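Phantom Load in Student Housing: What Stays On When It's Off
Group report, Intro to Energy Use
Arash Rashti, Jamshid Daneshvar
Handed in 2025-02-04

What we wanted to know

How much power do things pull when they're supposed to be off. Both of us live in shared apartments, both of us got a winter bill we didn't like. Started there. The course reader calls it standby load, our roommates call it "the electric company ripping us off." We picked two buildings, Brindano House and Soltani Court, since we could get in without asking for special permission.

What we did

Borrowed one plug-in meter from the lab, a Zetden. Cheap looking but fine. Plug the thing into the wall, plug the appliance into the thing, turn appliance off with its own button, wait, write down watts. Did every item in the living rooms and kitchens that had a cord we could reach. Skipped the fridges (never off) and skipped anything hard-wired. Bedrooms only if the person said yes. Most did not.

Arash did the readings in Brindano, Jamshid did Soltani. We should of swapped halfway to check each other. Didn't think of it untill the meter was due back.

What we found

Kitchen stuff was mostly boring. Toasters and kettles, zero. Microwaves with a clock, 2 watts, pretty steady. Coffee maker with a clock, same deal. Phone chargers with no phone on them barely moved the meter.

Living rooms were where it got interesting. Game consoles in "instant on" mode were the worst by far, and people mostly didn't know the mode had a name or that you can switch it off in settings. Old cable boxes stayed warm to the touch all night. Printers too, a bit. The newer TVs did better than we guessed. A black screen tells you nothing though. Off, asleep, waiting on a signal, all look the same from the couch. 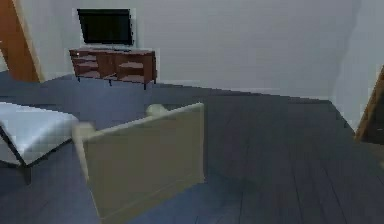
Jamshid disagreed with how I first wrote this part up. He said that blaming the TV is lazy, the boxes hooked up to it are the real load, and half the people in Soltani would unplug the wrong thing if they read my draft. Fair. Rewrote it. So: check the boxes first.

The power strip test

Carar, the company that manages both buildings, let us hang a sign in the laundry rooms asking people to put their living room gear on one switched strip and flip it at bedtime. Printed 200 flyers as well. Way too many. Got replies from two apartments, which isn't a sample, it's two apartments. One kept it up the whole trial. The other quit when the router got switched off by accident and somebody missed a deadline.

Lesson there: router goes on its own outlet. Put that on the flyer in big letters next time.

Problems

Meter rounds to whole watts, so the small stuff is basically guesswork. Watts into kilowatt-hours: multiply by hours, divide by 1000. We forgot to divide in the first table and had a printer using more than the whole building. Fixed now.

Also we never got anyone's real bill, only what they remembered paying. Don't trust those numbers much.

If we had more time

A better meter, one that logs overnight. Readings from bedrooms, where the gaming PCs are. And ask Carar for the common area bill, the hallway lights and the vending machine in Soltani are probly worth a report by themselves. Jamshid has the raw readings if anybody wants them.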